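Packing by box or by bag for a one-room let?

Home > Moving and Storage > Packing

66 posts in this section this month

clillmont_kate
Wednesday, 7.40 pm
I'm moving out of a one-room flat in Clillmont at the end of September and I've got hold of some cardboard boxes. The bed, the kitchen and the washing machine are all in the same room, so there is no spare corner to sort things in. I've been using the bed as a packing table. Big stuff is fine. It's the small stuff that is slowing me down: socks, towels, hair things, cups, bits of cardboard packaging I kept for no good reason. Do I put it all in one box, or bag it first and then box it? I've started with the socks and so far it's one box on the bed and odd things going in.

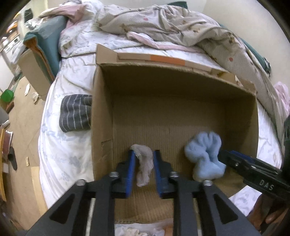
Sock box on the bed. The fuzzy blue one and the thin beige one are the start of it.

Haris Kneževič
Wednesday, 7.58 pm
Bag first. Loose socks in a box that size end up in the corners and you find them in the spring. I moved 2 times in one year and the second time I put all socks and tights in a pillowcase, tied it, and dropped it in. Took a minute to unpack.

davden_mover
Wednesday, 8.15 pm
I don't agree with bagging everything. Socks are packing material. Put your cups and mugs in the box, then push the socks in round them. If they're in a pillowcase they're no use for that and you end up buying paper.

Haris Kneževič
Wednesday, 8.21 pm
Fine if you have a lot of mugs. She said odds and ends.

clillmont_kate
Wednesday, 8.30 pm
Not many cups. A plastic one that won't break whatever I do to it, and 4 mugs that might.

davden_mover
Wednesday, 8.34 pm
Then thick socks in and around the mugs and the rest in a bag. Thin ones are no good for padding, they squash to nothing. A fluffy one will do a whole mug.

Haris Radonjić
Wednesday, 8.52 pm
Different Haris, before anyone asks. What I'd say is stop packing by type. In a one-room place you don't have "the bathroom box" and "the bedroom box", so people try to do a sock box and a cup box and then they have nine half-full boxes. Pack by when you'll need it. First night, first week, whenever. Socks go in all three.

shehu_lane
Wednesday, 9.05 pm
Can't stand the first night box idea. I did it and then couldn't find which box it was. Write on the side as well as the top. Once they're stacked you can't read the top.

Haris Radonjić
Wednesday, 9.09 pm
That's a labelling problem, the box was fine.

shehu_lane
Wednesday, 9.12 pm
It was dark and I had no towel, so call it what you like.

clillmont_kate
Wednesday, 9.40 pm
I tried the "when will I need it" way with a fresh box. I laid a few small things out on the sheet in front of it before putting anything in, and it did help me see what was going together. I'm thinking towel and cup for the first night, soft toy can travel with the towel, and the scrunchie goes in my handbag. The cardboard tube I could probably throw out.

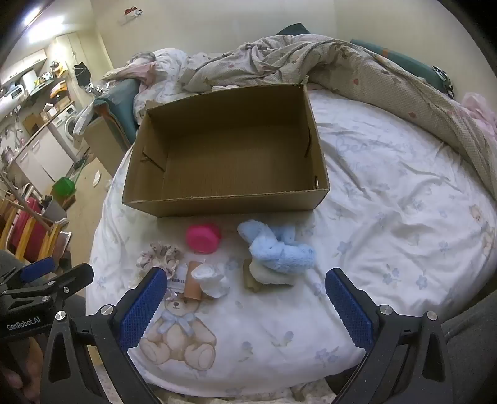 Small things set out by the second box. Nothing in it yet.

davden_mover
Wednesday, 9.51 pm
Keep the tube. Wind a phone cable round your hand and push it inside, stops it tangling. Or roll up any paper you don't want creased.

Haris Kneževič
Wednesday, 9.55 pm
Throw the tube out. This is how people end up moving rubbish from one flat to another.

shehu_lane
Wednesday, 10.02 pm
Agree with Haris K on the tube. Put the cup open end up and fill it with hair ties and so on, otherwise you're packing air. And don't pack the quilt in a box at all, it will fill one by itself. Big bag, last thing off the bed in the morning.

clillmont_kate
Wednesday, 10.10 pm
Quilt in a bag, yes. Does anyone know if tape from the first use needs to come off? One of the boxes has still got orange tape on a flap.

Haris Radonjić
Wednesday, 10.16 pm
Leave it unless it's lifting. Pulling it off takes the top layer of the card with it and the new tape won't hold on that. Go across the old tape and a hand's width down each side. Do the bottom twice. I used Umatent tape last time and it was all right, bit noisy.

davden_mover
Wednesday, 10.20 pm
Any brown tape will do. Check old labels though. If there's an address on one, cover it or you'll have someone putting it in the wrong pile.

clillmont_kate
Wednesday, 10.31 pm
OK. Mugs with the thick socks, thin socks in a pillowcase, first night box written on the side and the top. I'm keeping the tube for now. Will do the kitchen shelves tomorrow and ask about pans then.

Haris Kneževič
Wednesday, 10.33 pm
Tea towels between the pans. Start a new thread for it, this one will get moved to Bedrooms.

Thread viewed 2,931 times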